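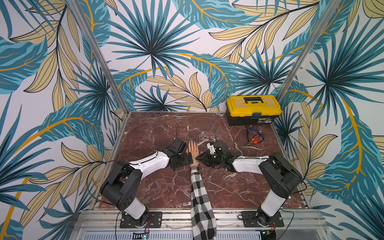
Wallpaper Returns and Why People Send Them Back
Project report, Svyatoslav Holovko
2025-01-23

Background. Wallpaper is popular again, mostly big leaf patterns. Shops sell it online and a lot of it comes back. I wanted to know why. My guess at the start was color – screens show it wrong. That was only part of it.

Data. Kalwood (online only, peel and stick) let me use their return log from May. 3,668 orders, 1,268 of them with at least one roll returned. Names and addresses taken out before I got it. I also spoke to 13 customers by phone. Wanted more, ran out of time.

Method. Read every return note, sorted by main reason. If a note had two reasons I used the first one written. Probably not perfect. A lot of notes just say "changed mind" and I left those in their own group. Sorting took much longer than planned, so the section on prices got dropped.

What I found. Biggest group was wrong amount ordered. People measure the wall, divide by the roll, and forget the pattern repeat. With a large leaf the repeat can be long, so every strip wastes paper at the top. Some ran short, ordered again, got a different batch, and then the color didnt match. Those notes are the angry ones.

Second group was scale. Customers thought the leaves would be smaller. One person on the phone had papered a half bath in a palm print from the Clondetti range and said it felt like the walls were leaning in. She kept it up in the end, sent back the two spare rolls.

Color came third. Yellows and teals mostly. Whites hardly at all, which suprised me.

Samples. Kalwood sells a small sample. It helps with color but no use for scale, too small to show even one full leaf. Mac an tSaoi, the other shop I looked at, sells a sample a full roll wide. They wouldn't share return numbers so I can't compare.

Problems. One shop, one month. Peel and stick only, pasted paper might be different. Phone group was people who agreed to talk, so likely the ones with strong feelings.

Suggestions. Put the repeat into the roll calculator. Show every pattern behind a chair or a door. Print the batch number on the order email so people can ask for the same one.

Still to do: bibliography, fix table 2, ask Kalwood if the log can go in the appendix.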